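The Sealant That Promises to End the Flat

Every spring a new bottle of tire sealant arrives with a claim that would have seemed greedy the year before. This season's comes from Driridine, and the claim is that mountain bikers can pour it in, set the wheel spinning and forget it for 10 months. Most sealants want a top-up long before that. Anyone who has peeled a tire off in October and found a dry skin of latex with a few rubbery lumps rolling around inside will see the appeal.

I see the appeal too. I also see a bottle that costs more than a decent pair of grips, and a label that never says what the 10 months were measured against. A garage in a damp coastal town is a kind place for a wheel to sit. The trunk of a black station wagon in July is another matter. When I asked the company which one it had in mind, I was told the figure reflected "typical storage." I asked what typical meant. I am still waiting.

So I put it in 2 bikes and rode them. The first is a short-travel trail bike with light casings, the sort that weep through the sidewalls if you look at them wrong. The second is a heavier machine that spends its life on the Witusari trails, where the climb is dull and the descent is mostly sharp shale. I ran both without inserts, at the pressures I always run.

Early signs were fair. The light tires seated with a floor pump and stopped bubbling by the next morning, and they held air better than they had with the cheap stuff. The first real test came near the bottom of the shale, when the rear tire started to hiss and spit on every turn of the wheel. It sealed, after a fashion. I lost enough air that the rim was knocking on roots, and I had to stop and pump, then hold the hole at the bottom for longer than the instructions suggest. A week later a larger cut in the tread did not seal at all, and in went a plug.

None of this is terrible. It is what sealant does. My complaint is with the language around it, which has drifted a long way from the trail. Driridine's site says riders covered 358 miles at the Sistonau enduro camp without a flat. Split that among a camp's worth of people and you have a pleasant weekend. It tells you very little about month nine.

The small shop brand Fekete, by comparison, sells a plain sealant in a plain bottle and tells you to check it often. Their mix clogs valve cores, and I have thrown out a few because of it. I still trust the advice on the back more than I trust a number on the front.

Weight is the other thing. Driridine wants more fluid per tire than I am used to, and suggests still more for casings above 400 TPI, a category I had to go looking for and did not find in any mountain bike tire I would buy. Perhaps somebody in the copy department added a zero.

I'll leave the stuff in both bikes through the winter and pull the beads in spring. Until then I'm carrying plugs, and a tube.
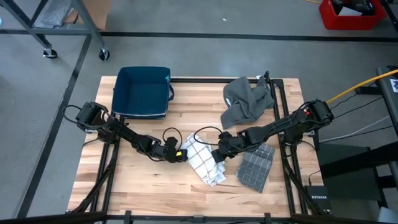 Can a new sealant be poured in on top of an old one?

It's better to clean the tire out first. Different formulas can react with each other and clump, and once that happens there is little liquid left to reach a hole. Peel out the dried layer, wipe the inside of the casing, check the valve core and start with fresh fluid.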